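Jurnside Tenants' Newsletter
18 June 2025

Sticky-backed vinyl: what the repairs desk wants you to know before the summer

Patterned self-adhesive film on walls, worktops and shelves is now the most common alteration reported at Jurnside flat inspections. The tenancy terms permit it without written consent, provided the surface underneath can be returned to its original state when the tenancy ends. The notes that follow apply to both blocks and replace the sheet issued last August.

Film bonds by pressure, and the bond continues to strengthen for several weeks. Fresh emulsion needs at least 32 days before it is covered. Paint covered earlier than this tends to come away with the film, and making good is charged to the tenant at cost. Gloss and sealed tile can be covered as soon as they are clean and dry.
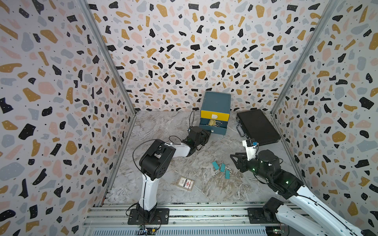 Ximena Retamal writes that she waited the full period in her hallway at Irkholm House and still lost a strip of paint beside the door. Her wall had been washed with sugar soap and not rinsed. The residue weakens the paint surface, so the instruction to rinse twice with plain water has been moved to the front of the sheet.

Worktops

Marble-effect film is sold in several thicknesses. Anything under 40 microns will show the grain of chipboard and is not advised on a working surface. Cut the sheet with a margin on all sides, peel back a hand's width of the liner, and work from the middle outwards with a felt-edged squeegee. Trapped air can be let out with a pin. Trim only after the film has rested overnight, as it shrinks slightly. Film must stop short of the hob by the distance given in the cooker's manual.

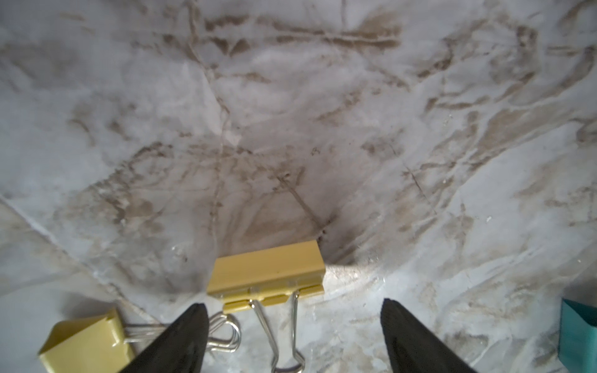 Removal

Warm the film with a hairdryer on its middle setting and pull it back on itself at a low angle. Pulling straight out from the wall lifts paint. Adhesive left behind should be softened with warm soapy water before any solvent is tried. The repairs desk lends a plastic scraper and a squeegee for up to a week. Metal scrapers have damaged worktops in both blocks and should not be used.

Offcuts are worth keeping for patching, stored flat and marked with the batch number, as the same pattern can vary in shade between rolls. 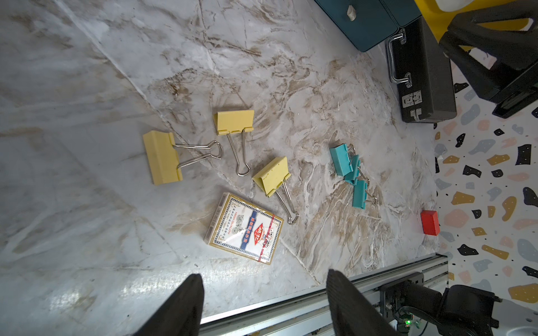 Marble-effect surface with clips and a pack of cards.

Questions about film on fitted units go to Soudabeh Amini at the repairs desk, extension 22. Requests to cover fire doors will be refused.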